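Project Report: Does Simulated Practice Carry Over?
Fullard Robotics Course, Summer Section
August 4, 2023

Our group was assigned the lifting task: pick up a block, hold it, set it down at a target. We were supposed to find out whether a controller tuned in simulation would be good enough to use without much rework. The course handout more or less assumes the answer is yes. We were less sure after the January section's report, which claimed a very high success rate and never said what counted as a success.

We wrote our definition first. A lift counted only if the block stayed with the gripper for the full hold and ended inside the target area. A block that got dragged, or slipped and was caught again, was a failure. We ran everything in Nesteo with its default contact settings.

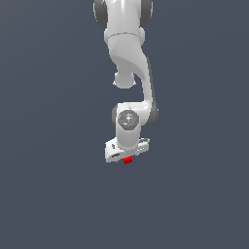

Figure 1. Simulated arm with the red block at the gripper, plain background.

Over 1,016 attempts, the controller succeeded 799 times. That sounds respectable until you look at where the failures came from. Most of them happened when the block started at an angle to the fingers. The controller does not correct for this. It closes where it was told to close and hopes for the best.

We then changed the friction value by 25 percent, which seemed modest to us, and repeated a batch of 14 starting positions that had all worked before. Only five still worked. We think a good part of our original score was the friction setting doing us a favor.

The plain background also deserves a complaint. Our block finder looks for red and does very little else. With nothing but gray behind the arm, it hardly ever lost the block, and we don't consider that a result. We had planned to add clutter and ran out of time.

We did not test on the Plastton arm in the lab. The booking sheet was full, and our wrist angles would have needed to be redone for it anyway. So we can't say whether any of this carries over, and we would ask readers not to quote our main number as if it did.

For the next group: vary the friction from the start, turn the block, and put something else red in view. The Ásgeirsdóttir module in the course folder can randomize all three, but its settings file needs fixing before it will load.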